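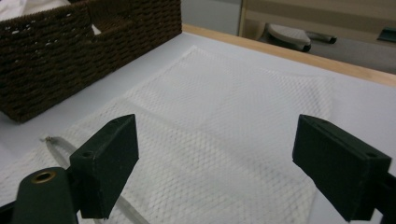 A white mesh laundry bag with its drawstring.

Odd socks: the Fostley amnesty reports back

The Fostley sock amnesty closed at the end of March, and the results are in. Residents were invited to bring their single socks to the reading room, lay them out on the long table and look for a match. We took in 79 socks. Two pairs were made. One of those turned out to belong to the same household, who had brought both halves in separate carrier bags and seemed a little put out to be told.

A word on method, as several of you have written in. Socks were sorted by length, then by colour, then by what one reader called "general attitude". Black ones were done by the window, where it became clear that there are up to 70 kinds of black and that the hosiery trade has been keeping this from us. Our friends in Bultarum ran the same event last year and did rather better, but they allow navy to marry charcoal. We have standards.
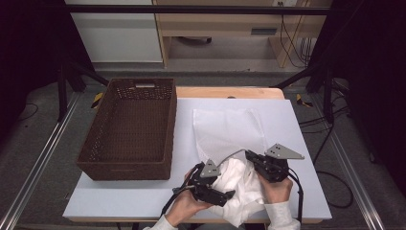
Prevention is the next thing, and the spring wash-day notes will go out with the parish calendar. The advice is dull and it works: pair socks before they go in the machine, do up the bag, and check inside the duvet cover before accusing anyone. A see-through bag is worth having, as you can tell at a glance whether there is a sock left in it. Keep an open basket beside it, the woven brown sort with a cut-out handle will do nicely, and put the singles there until they are claimed or you move house.

Unclaimed socks can be collected until the end of next month. After that they become dusters. The tartan one with the toe missing has already been spoken for, twice, and we are staying out of it.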